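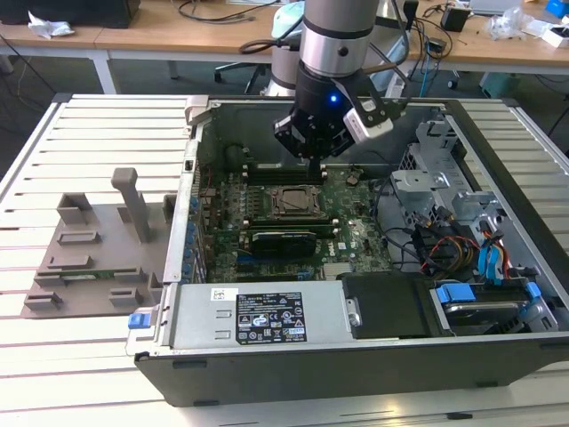 5. Chores on the Bench: Opening Up a Desktop PC

Repairing an office computer is a modest job. A patient teenager can put a memory module and a processor into a desktop tower over lunch, and will usually complain only about the lunch. We chose it as the last task in the Rellik suite for that reason. If a machine is ready for shop-floor chores, it should be ready for this one.

The tower lies on its side with the panel off, and the parts wait beside it in a gray 3D-printed fixture. This is already generous. Real repair shops keep their parts in drawers, under invoices, and in one case we visited, in a cookie tin.

Figure 4. The empty processor socket seen past the gripper, with its retention frame, load lever and the memory slots on both sides.

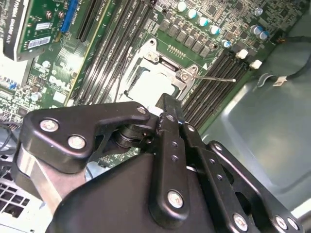 Ngaio Mudgway
Niltutcombe Bench Automation Group
Sunday, July 28, 2024

Figure 4 gives a fair idea of the neighborhood. There are DIMM slots to the left and right of the socket, capacitors beyond, and a graphics card close enough to be expensive. We ran 335 trials with the Dirkeo policy, split between placing the memory module and placing the processor. A trial ended when the part was seated, dropped, or held in midair for 100 seconds with no sign of a decision.

The third outcome was more popular than we had hoped. Over memory slots the policy tended to arrive in the right place and then fuss,

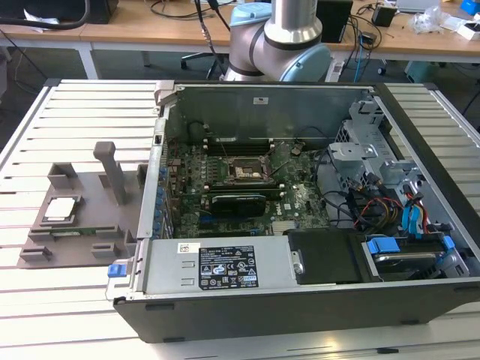

and over the processor socket it fussed more. A processor has to be laid down flat and facing the right way, and there is no satisfying click to tell the arm it may go home. We logged 17 trials in which the part was set down turned the wrong way, and 15 in which the arm never let go of it at all.

Adding the wrist view helped with the approach 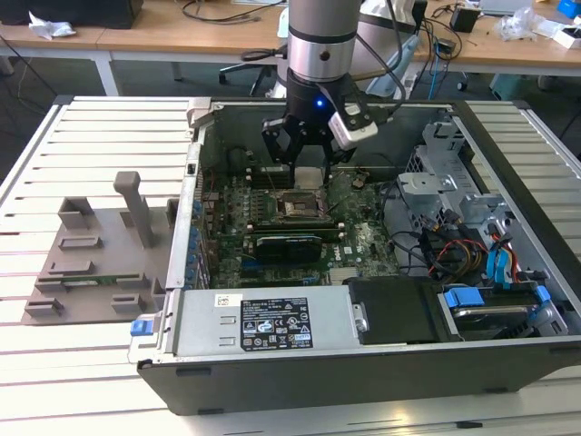
but did little for the last few millimeters, where the fingers tend to hide the thing they are supposed to be lining up. The Zoëga baseline, which replays a taught path, did better here as long as the tower stayed exactly where it had been taught. Nudge the case a little and it pressed on with full confidence into the wrong part of the board.

Our answer for this task is therefore "not yet" — with the note that closing the load lever, which we left to a human throughout, would not have improved the score. Section 6 turns to folding towels.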